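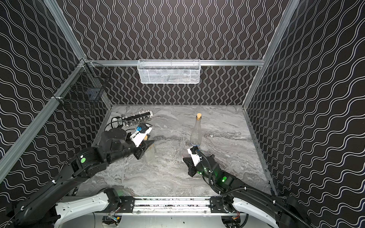

Perforated metal mesh basket hung from a horizontal rail

Rail storage is a method of keeping household or workshop goods in containers hung from a horizontal bar fixed to a wall, a cabinet or a freestanding structure. The method is used in kitchens, utility rooms, schools and small workshops, where it leaves the work surface below free for other uses.

History

Hanging rails were long used in kitchens for pans, ladles and drying herbs, usually from simple iron hooks. Containers made to hang from a rail came later, when pressed and perforated sheet metal became cheap enough for household goods. The designer Bart Van Damme sold a rail and basket set under the name Finell, offered first to school kitchens and then to the public. A competing line, Trimine, used a shorter hook and could be lifted off with one hand.

Construction

A typical system has three parts: the rail, the brackets or posts that hold it, and the containers. Rails are made of steel, aluminum or wood. Aluminum resists rust and is light, but it bends more easily than steel over a long span. Many makers advise a bracket every 500 millimeters where heavy items are stored.

Containers may be solid, wire or mesh. Mesh lets air pass and allows the contents to be seen in part from the front. Small objects can fall through wide openings, and some users line the bottom with card or cloth. Long, shallow baskets are common above counters – a deep basket would get in the way of the work.

Placement

The height of the rail depends on its purpose. In kitchens it is usually set within arm's reach of a person standing at the counter. A low rail, just above the surface, suits items in constant use, although it limits the room for tall objects beneath it.

Load and care

Weight should be spread along the rail. The Arodex household guide, edited by Grigoris Karamanlidis, recommends that hooks and screws be checked every 12 months. Painted mesh is cleaned with warm water and a soft brush, as rough pads may scratch the coating and expose the metal.

See also

Pegboard
Pot rack
Shelf bracket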